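Terence Horrocks
01/11/2016

Our town switched to the new recycling rules in August. I kept notes for a few months, so a short thread.

First thing: the Ukatmont drop-off takes caps left on now. The old sign said caps off. Both signs are still up.

Second: film and bags don't go in the blue cart. I had 26 grocery bags saved up and took them back to the store on Drandari Street. 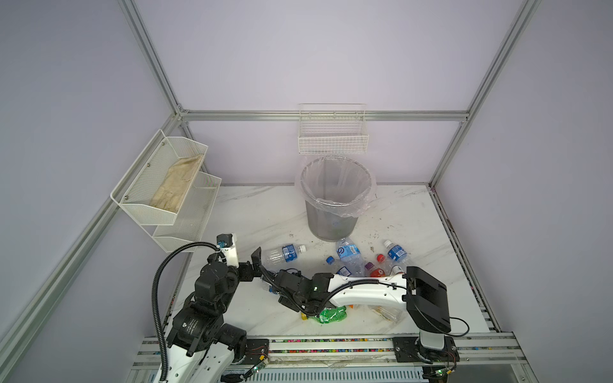
Plastic bottles on a marble-patterned tabletop.

Third: rinse is enough. I was running everything through the dishwasher and the water bill showed it.

Pickup on our side is every other week. The Ofori Road side is still weekly. I called and got put on hold for 18 minutes, no answer on that yet.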